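Print this page | E-mail this article

4.2 Seating discomfort and self-made adjustments

The first part of the survey dealt with furniture as it was supplied. This section looks at what people did to their chairs afterwards. Of the 637 workers who returned the questionnaire, 109 said they had changed their seat in some way that the employer had not arranged. The most common change was a cushion, placed either on the seat pan or against the backrest. Folded clothing came next, followed by footrests made from boxes or stacked paper.

Respondents were asked to describe the change in their own words and to say when they had made it. Most wrote one or two lines. The written answers were coded by part of the body (lower back, upper back, thighs, feet) and by whether the item had been bought for the purpose. Where an answer mentioned more than one part of the body, it was coded under each.

Lower back complaints accounted for the largest share of the changes at both the Billen and Stanex sites. The two sites differ in the age of their furniture. Billen had replaced its task chairs shortly before the survey, while Stanex was still using a mixture of older models, several with fixed armrests. We had expected more changes at Stanex for this reason, but the proportion was much the same. Workers at Billen often wrote that the new backrests were too firm or sat too low, and a few said they had never been shown how to raise them.

Temperature was mentioned more often than we had planned for. The questionnaire had no item on it, yet the open answers from the January round refer many times to cold vinyl and to draughts at floor level. Several workers used a soft cover for warmth and gave posture no thought at all. This matters when cushions are counted in workplace audits, as is the practice in the Proltileo checklist. An auditor who records a cushion as a sign of poor lumbar support will sometimes be wrong, and the checklist offers no other category to put it in.

We also found that items tended to stay where they were put. When asked whether the change had helped, a good many respondents said they no longer noticed it, or that it had slipped out of place and they had left it there. Cushions hung over the top of a backrest were a particular case. In that position a cushion may give little support to the lower back, depending on its length and on how far back the person sits. Some workers told us they pulled it down when they sat for long periods. Others sat forward on the chair and did not touch it.

Sitting forward was common in tasks that used the hands away from the keyboard. Workers in these jobs turned side-on to the desk, leaned in, or held one arm close to the body while the other did the work. The backrest, cushioned or bare, plays a small role in such postures, and advice written for typing does not carry over well. Desk height and reach distance are likely to be of more use to them.

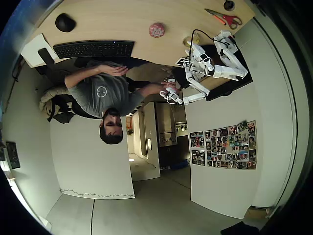 Figure 2. Office chair with a beige plush cushion draped over the backrest.

Draped cushions of this type were grouped with strapped and loose cushions in the main analysis. In hindsight they should have had their own code. A strapped cushion stays at a set height, whereas a draped one depends on friction and on the shape of the chair, and the two probably behave differently over a working day.

Interviews were held with 15 of the workers who had made changes. Each was asked to sit as they normally would and then to talk through what they had altered and why. Cost came up early in most of these conversations. A cushion could be bought on the way home and needed no form, while a request for a different chair went through a supervisor and could take months. Two workers had asked for an assessment and were still waiting when we spoke to them.

These findings are limited by self-report. People who had brought in a cushion years earlier may have forgotten to mention it, and we did not check the answers against the chairs themselves. The next section turns to desk height and lighting.

This site uses cookies to remember your preferences. By continuing to browse you agree to our use of cookies. Accept | Manage settings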